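The woman who runs the Akusell repair workshop in Stastelport does not like the word vintage. She says it puts the price up and makes people afraid to use things. She would rather talk about clocks, and mostly about the cheap ones.

I met her at nine in the morning, before the shop opened. She made tea, moved a tray of springs off the spare chair and carried on working while we talked.

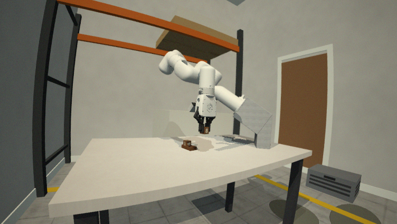
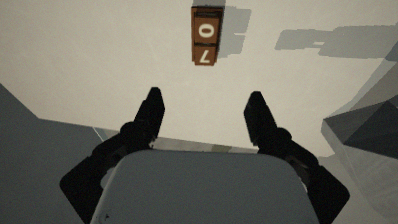
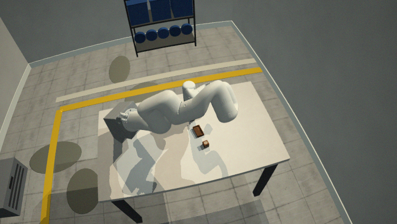

She began with kitchen clocks and alarm clocks, the sort that were made in large numbers and given as wedding presents. "Nobody wrote down how they came apart," she said. "You learn by taking the back off and being careful where you put the screws." Her own favourites are the ones that show the time on numbered flaps or blocks instead of hands. She likes plain lettering on a dark ground, much like the cream 0 and 7 on the small brown block in the second picture, where the 7 is upside down. Customers bring her numbers in all sorts of states, she said, and a figure that sits the wrong way up bothers them more than a clock that loses ten minutes a day.

She did not train as a clockmaker. She worked in the office of a firm called Pawlak, which sold heating parts, and started mending clocks at the kitchen table after her aunt left her a box of them. Two of them worked. The rest took her most of a winter.

"I ruined the first one completely," she said. "I oiled everything. You don't oil everything. The oil picks up dust and then you've got paste."

When Pawlak moved out of town she took the redundancy money and rented the shop. That first February she had one paying customer, a man with a carriage clock that only needed winding. She charged him nothing and he sent his neighbours.

Now she has over 200 clocks on the shelves waiting for parts or for their owners to come back. Some have been there for years. She sends a reminder card and then leaves it. "People forget, or they move, or they die. I don't like to sell them on."

I asked about money. A full clean of an ordinary mantel clock takes her the best part of two days, and she charges £265 for it. She knows that is more than most of the clocks would fetch. "I tell them that at the counter. About half go away and think about it, and most of those come back."

Parts are the daily difficulty. She used to buy mainsprings from Dodetti, a small supplier that shut its counter and now sells only by post, with a minimum order. She buys with two other repairers and they split the box. For plastic gears she keeps a drawer of broken movements and takes what she can from those.

She has no plans to teach classes, though she is often asked. The room is too small and she finds it hard to explain what her hands are doing. She did let a school leaver come in over the summer to sort screws, and he has stayed on two afternoons a week.

Before I left she set the shop clocks going for the day. They do not agree with each other. She goes by the radio.

Shared 200 times
2 comments

Related
Where to get a watch strap fitted in Stastelport
The shoe mender on the harbour steps
Readers' letters: what to do with a piano
Sharpening kitchen knives at home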